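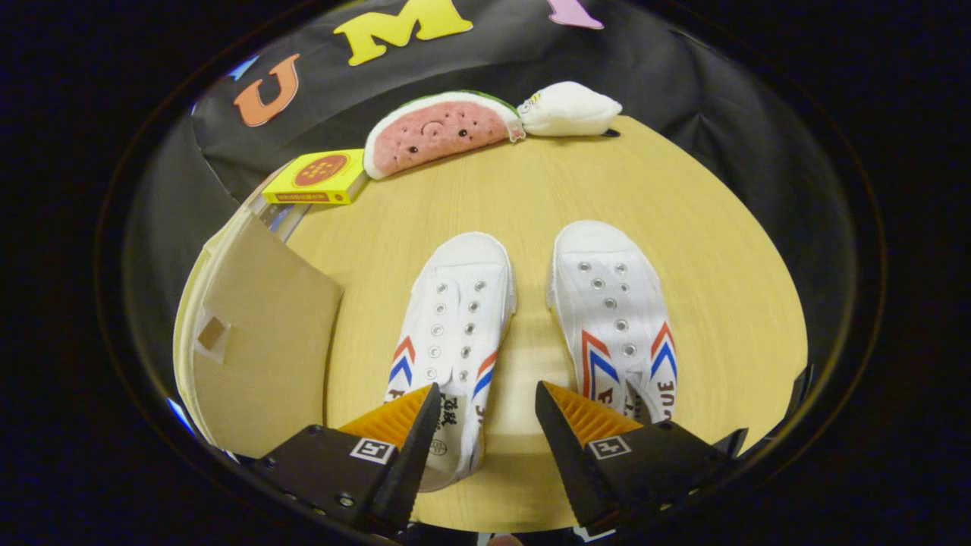
Edivaldo Dantas wrote in after the last version of this guide to say that his group had followed it to the letter and still ended up with a folder full of examples that all looked the same. Could we please, he asked, put the part about moving things around before the part about pressing record?

Fair point, Edivaldo, and done! So if you know the old layout, section 3 now starts with the table, and recording comes second. Everything else is where you left it.

3. Collecting your shoe examples

I'm using the shoe task all the way through because it's the one most people start with. You place a pair of shoes side by side, toes pointing away from you, and the policy learns to do the same from a messy start. It sounds like nothing, but shoes are floppy in some places and stiff in others, a left one isn't a right one, and the heel is a very different thing to grab than the toe. I still like it better than cups.

You'll need the hand-held gripper, charged, with a Codora card in it, and the Omotley app open on your laptop. Finish the calibration in section 2 first. (Yes, even if you did it yesterday.)

3.1 Setting the table

1. Clear a space at the front of the table big enough for both shoes to land in any direction. Leave a few other things toward the back. Plush toys, a small box, a bit of cardboard – whatever you have. A policy that has only ever met a bare table gets very confused in a real hallway.

2. Take the laces out. Loose laces catch on the fingertips and you'll spend the afternoon untangling instead of collecting. Canvas sneakers without laces are about as friendly as shoes get. Once your first policy works, put the laces back and collect a second set.

3. Turn on the lights you plan to use and look for glare on the finger tags. If a tag washes out to plain white in the Omotley preview, move the lamp, not the table.

4. Wipe the ribbed pads with a damp cloth and let them dry.

5. Place the shoes badly. On their sides, heels together, one under the other, one half behind a toy. I close my eyes and drop them from low down, and I recommend it.

Note: Change the things at the back as you go. I swap something every time I refill my coffee, so the quality of my data depends a lot on my coffee.

Caution: Don't put anything shiny or mirrored right behind the shoes during your first set. The tracker can pick up a reflected tag and decide your hand is on the far side of the table. We're working on it.

3.2 Recording

1. Hold the gripper up so both finger tags are in view, and open and close it all the way. Omotley uses this to work out your finger width for the session.

2. Press the side button. Wait for the beep before you move. If you start early, the first bit of the reach is lost, and it's the bit you want most.

3. Reach for one shoe, close on it, and set it down where it belongs. Then do the other. Start with whichever one is easier to get at and don't worry about always going left to right.

4. Nudge if you need to. A small push with the fingertips on the back of a heel is a perfectly good move, and I'd hate for you to leave it out just because it isn't a grasp.

5. When the pair is straight, back the gripper away and hold still for 3 seconds. Press the button again. You should hear 2 beeps.

6. Mess up the shoes and go again.

Note: Move at the speed you'd use with a sleeping cat on the table. Faster than that blurs the tags, and slower teaches the robot to dawdle. Mine dawdled for a month.

Caution: Don't squeeze hard on the toe cap. The pads have plenty of grip, and a hard pinch can bend the finger enough to throw off the width reading. If you see the width number jump while you're holding a shoe, stop and redo step 1.

3.3 Mistakes, and which ones to keep

If you drop a shoe, pick it up and carry on. Those recoveries are worth having, and the policy will need them. Delete the take if you bumped the table, if your other hand came into view, or if somebody asked you a question and you waved the gripper around while answering. (I have so many of these.)

In Omotley, deleting is a long press on the take. A short press marks it as a recovery, and the Clarkier trainer reads that mark later on, so try not to mix them up.

3.4 How many is enough?

Our shipped shoe set has 620 takes, recorded on different tables by people of different heights. You can get something that mostly works with fewer if your room never changes. When the policy keeps failing in one kind of start, such as a shoe lying on its side, go back and collect more of that one instead of topping up everything.

3.5 Before you pack up

1. Let the card finish writing. The light on the handle goes from blinking to steady.

2. Copy the session into Eberhard, our storage folder, and open the first and last takes to check that they play.

3. Write a line in the session notes about the table, the lights and the shoes. I skipped this for all of October and had to guess from the shadows.

4. Charge the gripper with the fingers open. Training is in section 4.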